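折りたたみの「途中」に名前を付けすぎないほうがいい

布を扱うソフトウェアの話をすると、多くの人はまずモデルの大きさを聞きます。私は認識と計画の間をつなぐ部分を書いている人間なので、少し違うところが気になります。デモンストレーションの記録に、私たちはどんなラベルを付けて、それを計画のプログラムにどんな形で渡しているのか。この文章では、その部分について私の意見を書きます。日本語は私の母語ではありませんので、硬い言い方になるところがあるかもしれません。

先に結論を言いますと、私は作業を細かい段階に分けるラベルに反対です。ラベルは少なくして、そのかわりに接触と時刻の記録を今よりずっと正確にしたほうがよい、と考えています。
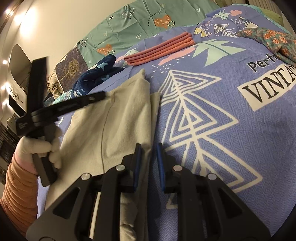
Zurnovis ソフトウェア部 認識・計画チーム

ベッドの上の布をハンドヘルドのグリッパ二つで扱う作業を考えます。青いパッドがベージュの布の右の端のすぐ上にある瞬間を、一枚だけ取り出して見たとき、これは「接近」でしょうか、「把持の直前」でしょうか、それとも「解放の直後」でしょうか。一枚では決められません。前後の動きを見れば決められることもありますが、見ても決められないことが、私の経験ではかなり多いです。人は布に触る前に少し迷います。近づいて、止まって、角度を変えて、また近づきます。その迷いの一つ一つに段階の名前を付けようとすると、ラベルを付ける人の好みがデータに入ります。

私たちのチームで使っているラベル付けのツールは Griditz と言います。最初の設計では、片手につき段階のラベルが9種類ありました。接近、位置合わせ、把持、持ち上げ、引き、折り、押さえ、解放、退避です。設計した本人は私ですから、批判する資格はあると思います。表にすると大変きれいに見えました。しかし両手の作業では、左は「押さえ」、右は「引き」という組み合わせができて、さらに「押さえ」と「引き」の境目は布の滑り方で変わります。同じ記録を別の日に見直すと、私自身が境目を違う場所に置いていました。自分と意見が合わないラベルを、モデルに信じなさいと言うのは無理があります。

今は3種類だけ残しています。「触れていない」「触れている」「わからない」です。

この変更には反対もありました。計画を担当する側から見れば、段階の名前は便利な足場です。Tekin というのは私たちの計画モジュールの名前ですが、Tekin の最初の版は、現在の段階を受け取って、次の段階を選ぶという作りでした。段階の名前がなくなると、次に選ぶものもなくなります。「家を建てる前に足場を外すのか」と言われました。よい比喩だと思いましたが、私はやはり外すほうを選びました。足場が曲がっていると、家も曲がって建つからです。

細かい段階に賛成する人の理由

公平のために、反対の立場も書いておきます。

段階のラベルがあると、失敗の説明がしやすくなります。「把持で失敗した」と書いてあれば、グリッパの閉じ方を調べればよいとわかります。「触れているときに失敗した」だけでは、どこを調べたらよいかわかりません。この点は私も認めます。実際、変更の後の3か月ほど苦しい時期はありませんでした。失敗の一覧を開いても、同じ言葉が縦に並んでいるだけで、原因の見当がつかなかったのです。

もう一つの理由は、段階があると訓練用のデータを切り分けやすいことです。「折り」だけを集めて学習させたい、という要求は自然です。硬い部品を箱に入れるような作業なら、私も段階に分けるでしょう。部品が穴に入ったか入っていないかは、だいたいどちらかに決まりますし、入った後の部品の形は入る前と同じです。

布は違います。触るたびに形が変わり、前の段階の結果が次の段階の対象そのものになります。引いたときにできた小さなしわが、次の折りで大きなずれになることがあります。境目で切ってしまうと、そのつながりが記録の上で見えにくくなります。切り分けた後で「なぜここで布がこんな形なのか」と聞いても、答えは前のファイルの中にあります。

時刻のほうが大事です

ラベルを減らして空いた時間を、私は時刻合わせに使いました。二つのグリッパの記録は Clitau という記録用のライブラリでまとめています。Clitau は各センサーの時刻をそのまま保存しますが、そのころの版では、左右の時計のずれを開始時に一度だけ測っていました。長い記録の終わりのほうでは、ずれが50ミリ秒になっているものがありました。

50ミリ秒は短いと感じる人もいるでしょう。静かに押さえているだけなら、たしかに問題になりません。しかし片手で布を離し、もう片手で同時に引く動きでは、離す前に引いたのか、離した後に引いたのかが逆になります。この順番が逆の記録を学習すると、制御器は布を両側から強く引っ張ることを覚えます。私はこれを長い間、モデルの能力が足りないせいだと思っていました。恥ずかしい話ですが、ネットワークの層を増やす相談までしていました。

直し方は地味です。記録の途中でも定期的にずれを測り、後で区間ごとに補正します。補正した値は元の値に上書きしません。元の時刻と補正後の時刻を両方残します。両方を残すとファイルは大きくなり、読み込みのコードも少し面倒になりますが、補正の計算を間違えたときに戻ることができます。私は二回間違えて、二回戻りました。
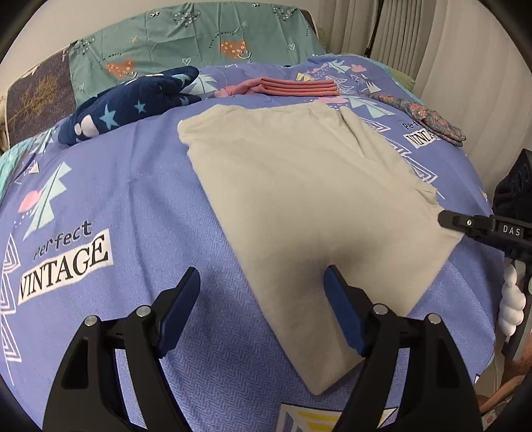 「終わった」を誰が決めるか

灰色のフリースの服が、おおよそ四角い形になってベッドの中央に平らに置いてあります。下のほうには細く出ている部分があります。これは終わった状態でしょうか。

四角にどれだけ近いかを数字で測る関数を書けば、途中という答えを出すかもしれません。人に見せれば、「これでよい」と言う人も、「出ている部分をもう一度折る」と言う人もいるでしょう。服を棚に入れるのか、かごに入れるのかによっても答えは変わります。画像だけの中に正しい答えがある、という前提を、私は疑っています。

認識の面でも、服の下にあるものは助けてくれません。青い布には木のような模様と文字があり、似た印刷が別の場所にも出てきます。模様の直線は、服の縁を探す処理にとって大変親切な偽物です。服の外側に強い直線があれば、単純な輪郭抽出はそちらを喜んで選びます。文字が服の下に隠れているところでは、文字の切れ目が服の縁の手がかりになりますが、それを手で書いた規則にすると、無地のシーツに替えた日に動かなくなります。

そのため Tekin の今の版では、終了の判定を一つの値にまとめることをやめました。輪郭の形、最後に触れてからの時間、左右の手が布から離れているかどうかを、別々の値として渡します。どこで終わりとするかは、作業を頼む側が設定ファイルに書きます。自動で全部を決めてほしいという人には不親切な作りです。それでも、隠れた基準が一つあるより、見える基準がいくつかあるほうが、後で話し合いができます。

「わからない」を消さないでください

最後に、三つのラベルのうち、一番嫌われている「わからない」を弁護します。

学習の準備をするとき、「わからない」の区間を全部捨てる人が多いです。私もそうしていました。しかし捨てた区間を Griditz で並べて見ると、布の縁がパッドの後ろに隠れているところや、片方の手がもう片方の手元を隠しているところばかりでした。つまり、ロボットが実際に動くときに一番困る場面です。困る場面を丁寧に取り除いてから学習させて、本番でそこに弱いと嘆くのは、順番がおかしいと思います。

では、どう使うか。私たちは「わからない」の区間で、接触の損失だけをゼロにして、軌道の学習には残しています。人の手は、見えないときにも何かをしています。速度を落としたり、少し戻ったり、もう片方の手を先に動かしたりします。その動きには価値があります。ラベルが付けられないことと、役に立たないことは別の問題です。

この方法が一番よいという証明は、私は持っていません。布の種類が変われば、結果も変わるでしょう。厚いタオルと薄いTシャツでは、触れたと判断する閾値も同じにはできず、今は素材ごとに手で調整しています。自慢できるやり方ではありません。次の版の Clitau では、指の開き幅とモーションの記録から閾値を推定する機能を試すつもりですが、推定が外れたときに値を「触れている」に倒すか「わからない」に倒すかで、チームの意見はまだ分かれています。私は「わからない」に倒す側に票を入れました。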